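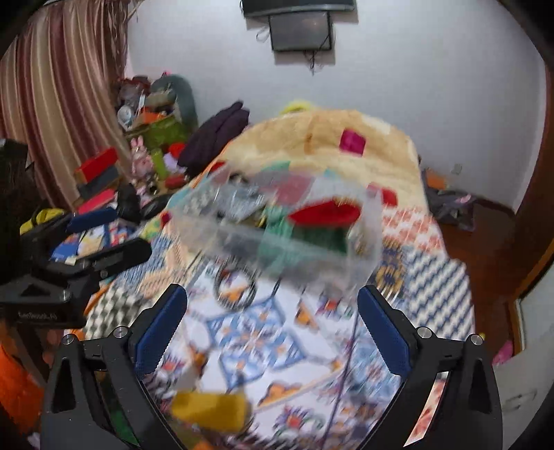

Teaching a robot to tidy things away by hand is slower than I expected when I joined Kincaid in November. You hold the gripper, you do the job, and the recording becomes the lesson. The fast parts are the hard ones. A clear plastic box tilted over a patterned quilt goes to a smear at any speed, and so does a yellow block below it. The robot has to learn from views like that as well as from the tidy ones.

The task is plain enough. Pick up small things, put them in the box, take them out again. We call one run through it a pass. The Stotside set has 948 passes in it now, and we kept 571 after checking.

Most of the ones we dropped were my hesitations. If I stop halfway to think about where to put something, the robot learns to stop halfway too. Anika Calloway went through my first batch and wrote "decide, then move" next to nearly all of them. She was right.
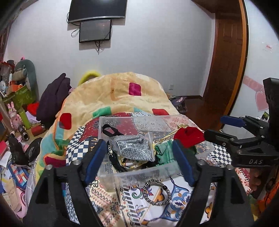
Working with two grippers took me longest. One hand holds something steady while the other lets go, and your own hands do that without asking you. With jaws on the ends you have to think about it – and thinking shows up in the recording.

Soft things are worse than hard ones. A block has sides. Cloth folds over a finger and you can't feel it, so you learn to look before you pull away.

I tried the remote control rig at Clonanthorpe for comparison. You sit in a chair and drive the arm with a pair of handles. It's easier on the wrists, but there's a small delay and I kept overshooting. I managed 23 passes in an afternoon. With the hand-held ones I did 114 the day after.

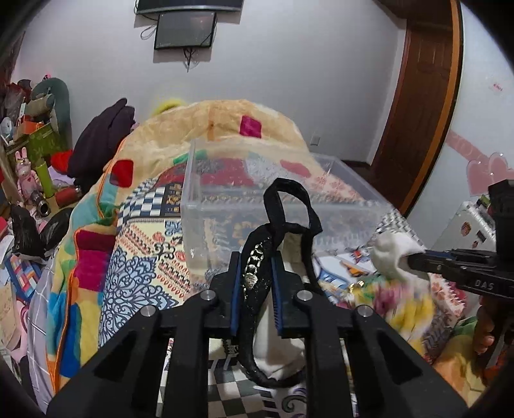

Grip point matters more than I thought. Take a thing by its end and it swings, take it by the middle and you can't see where the jaws are. I now pick one spot per object and stick to it for the whole session, then change it for the next.

We also swap who does the demonstrating. My passes all lean to the right, apparently. Anika's don't.

The next set is called Lidance and uses the same task with different rooms and more clutter. I'll add to this thread once the first lot has been checked.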